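The tree I do not know the name of

2/14/18

In the language of my mother there is one word for wood you burn and another word for wood you keep. I was thinking about these two words all week, while I read the last part of a book on forests that I bought last October and left by the bed for too long. So this post is about wood, and what I learned, and what I still do not understand. 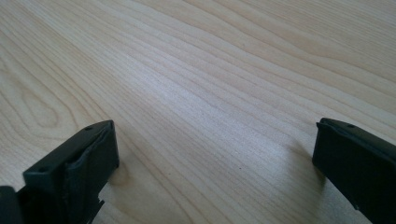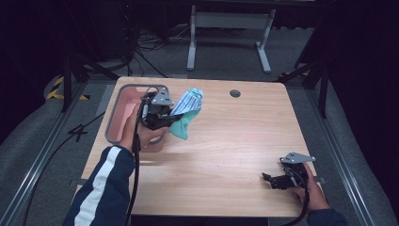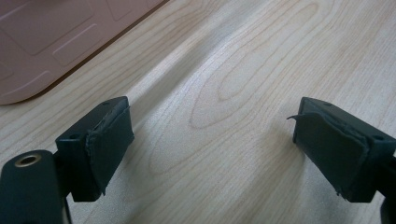 The same pale wood, with its grain, is in all three.

Why the lines are there

I believed for many years that the lines in a board are the rings of the tree, simply that. It is true, but it is only half. When the saw goes straight along the trunk, near the middle, the lines come out narrow and almost parallel. When it goes nearer to the outside, the same rings open into big curves, like hills on a map. My grandfather could look at the end of a board and tell you from which part of the tree it came. I thought he was inventing it to impress the children.

The light part of each ring grows in spring, when the tree is in a hurry. The darker part grows later and is more dense. In places where it rains twice in the year, as in our village, a tree can make two rings or no clear ring at all, and then you cannot read its age so easily. This was the part of the book I read two times.

The bench of Kanini Nzioka

My neighbor Kanini Nzioka has a bench that she bought from a small workshop called Mushi. She paid 442 for it, and her sister told her it was too much for something to sit on. She has had it 13 years now. One leg was changed, and the new leg is still a different color from the others. I asked her if this bothers her. She said the leg is younger, so let it be younger.

What I put on mine

I tried two oils on my own shelf. The first was Brultuneck, and it made everything more yellow than I wanted. The second, Ivau, has a strong smell for three days but it leaves the color almost alone. I put one thin coat, I wait one night, I rub it with an old shirt, and I put another. If you know a better way please write it to me, because the underside of the shelf is still waiting.

Next time I want to write about the two words again. My aunt says there is a third one, for wood that the river brings, but she can't remember it and she is going to ask.

13 shares
2 comments

Related posts
My grandfather's saw and how I ruined it
Walking to Jirketero in the rain
Words my aunt remembers
A shelf is harder than it looks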